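Search stories Go Clear

THE BOTTOM ROW

Fiction

1.

Orsolya Barta got to the skills room before the lights were on. She found the switch with her elbow, put her coffee on the sink where coffee was allowed, and took off her coat. It was December and the heating on the third floor came up late. She kept her scarf on.

The two consoles stood against the far wall with their hoods down. The practice tissue came in flat packs from a supplier in Lastodov, and there were 31 packs left in the cupboard. She knew because it was written on the door in Kavinda Mondal's handwriting, with the earlier numbers crossed out above it. She took one pack and changed the number to 30.

She had failed the closure test in October. It hadn't been a bad fail. Two of her stitches had been too shallow and one knot had slid, and the score came back as 74, and the line was 80. Dr. Mondal had written "rushing" on the sheet and nothing else. She had folded the sheet into her locker behind a spare pair of shoes.

Since then she had come in most mornings. At first she told people. Then she stopped telling them, because they asked how it was going.

She pinned the tissue, set the instruments, and sat down. The seat was too low again. Gilang Saragih used it in the evenings and he was six foot three and liked to fold himself up like a chair. She raised it four clicks and put her forehead against the rest.

2.

The first hour was always poor. She knew that by now and had stopped being upset by it. Her hands wanted to do things at the speed of hands, and the instruments wanted to be told.

She had learned to sew from her grandmother, who fixed coats for a shop called Menon and was paid by the piece. Her grandmother's rule was to look at where the needle was going to come out and forget about where it went in. She had said it about lining silk. Orsolya had repeated it once to Dr. Mondal, and he had thought for a moment and said that it was fine as far as it went.

"How far does it go?" she'd asked.

"As far as the second stitch," he said. "After that you're tired, and you look at the knot."

She thought that was probably true. She looked at the knot all the time. She looked at it the way you look at a dog that has already bitten you.

The first closure she did that morning she cut out and threw away. The second she left in, to be honest with herself, and then she cut that out too. She got up, drank half the coffee, and pinned a new piece. She went back to the cupboard door and wrote 29.

At seven Yuk-lan Tam came in with the floor mop and a radio turned down so low it was mostly a hiss. She cleaned this room and the two next to it and the long hall. She had been cleaning them when Orsolya was a student.

"You again," said Yuk-lan.

"Me again."

"You want me to do in here later?"

"No, do it now. It's good for me. Somebody will be mopping on the day."

Yuk-lan laughed at that and started at the window. After a while she came and stood by the screen on the wall, leaning on the mop.

"Is it for skin?" she asked.

"It's for anything. It's just practice."

"It looks like the mattress at my sister's."

Orsolya lifted her head out of the console and looked at the wall screen herself. It did, a little. She put her head back down and picked up the needle again.
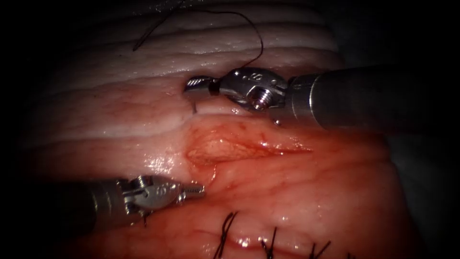 3.

Wai-kit Leung arrived at half past seven with his bike helmet still on. He was the one who would sit beside Dr. Mondal at the test and hold the clock. He was a year behind her and had passed in October with an 88, and he had been so careful about it afterward that she would have preferred him to brag.

"I thought you might want a time," he said.

"I don't want a time."

"Okay."

He took off the helmet and sat down on the stool by the sink. He didn't take out his phone. She could hear that he wasn't doing anything.

"All right," she said. "Time it. But don't tell me."

She pinned fresh tissue. She didn't change the number on the door; she would do it after. She sat and lowered her face to the rest, and the room went away, and there was only the wound.

She took the needle in the right-hand jaws and turned it until the curve was the way she wanted. Then she looked at where it was going to come out. She found the exact place and kept looking at it. The needle went in somewhere behind her attention and came up where she was looking. She caught it with the left.

First stitch.

The knot took three throws. On the second throw the thread caught on the wrist of the instrument, and in October that was where she had pulled. She let go instead. She moved the instrument back a little way, and the thread came off by itself and lay down.

"Huh," said Yuk-lan, from the direction of the door.

Second stitch. Her neck hurt. She thought about her grandmother's hands under the lamp, and about the price for a full lining, and then about whether she had paid the gas. She noticed she was looking at the knot. She stopped, with both hands still, and waited until she wasn't.

She didn't know how long she waited. Wai-kit would know. The radio was playing an advertisement for Pidik, the furniture place, the one with the song, and she listened to all of it. Then she found the next exit point and went on.

She did the third, the fourth, and the fifth. She cut the tail of the last one a little long, looked at it, and left it.

"That's it," she said.

4.

They both came over to look. Yuk-lan looked at the screen. Wai-kit put on gloves, went to the tissue itself, and spread the edges apart with two fingers, gently, the way Dr. Mondal did. The edges stayed together. He tried each knot. He bent down so far that his nose was almost on the pad.

"The fourth's a bit wide," he said.

"I know."

"It's not a fail, though. Wide isn't a fail. It's a mark."

"I know it's a mark."

He stood up straight and pulled the gloves off. He had the phone in his shirt pocket with the clock still on it, and she saw him put his hand over the pocket.

"You can tell me now," she said.

"You said not to."

"That was before."

He looked at Yuk-lan, who shrugged.

"It's slower than October," he said. "By quite a lot. But you're inside. The limit's 330 seconds a stitch, and nobody goes near it."

"Was I near it?"

"On the third one. You stopped."

"There was an ad on," said Orsolya.

He waited for her to explain, and when she didn't he nodded and wrote something on the back of his hand. She asked him not to show it to her and this time she meant it.

5.

Dr. Mondal came in at ten past eight for the morning group. He had a box of printed sheets under one arm and he looked at the board, at the wet floor, and at the cupboard door, which still said 29.

"Is that right?" he said.

"Twenty-eight," said Orsolya. She went over and fixed it.

He set the box down and went to the bench. Nobody had cleared the tissue away. He stood over it with his hands behind his back for what seemed to her a long time. She folded her scarf. She unfolded it. Yuk-lan had moved on to the hall and the radio had gone with her — you could hear it stop and start as she went past the open doors.

"Whose is this?" he said.

"Mine."

"From today?"

"From just now."

He leaned in and touched the long tail on the last stitch.

"You left this long."

"I thought if I went back for it I'd take too much."

He made a small noise in his throat. She had heard him make it at good work and at bad work, and once at a sandwich. Then he picked up the pad, pins and all, and carried it to the shelf by the window where the teaching pieces were kept. He moved a model knee out of the way and put the pad down in its place.

"The group can look at that one," he said. "They can tell me what's wrong with the fourth."

The students were already coming down the hall. Orsolya took her coat from the hook. Her coffee was cold and she drank it anyway, standing at the sink, and rinsed the cup.

"When do you want to sit it again?" Dr. Mondal asked. He was counting out sheets and didn't look up.

She had a date ready. She had been carrying it around for two weeks, and it was in January, after the holidays, when she would have had time for more mornings.

"When's the next one?" she said.

"This afternoon. Saragih dropped out. His wife's mother is coming in from Nastham and he has to meet the train."

She looked at Wai-kit. He was fastening his helmet to his bag and being careful not to have a face.

"What time this afternoon?" she said.

"Four."

She put the cup upside down on the rack. She was on the ward until three. That left an hour, and she would need to eat something in it, and call about the gas.

"The seat will be too low," she said.

"Then come at ten to," said Dr. Mondal, and went to let the students in.

14 comments Share Save for later

Contact Submissions Copyright the authors Back to top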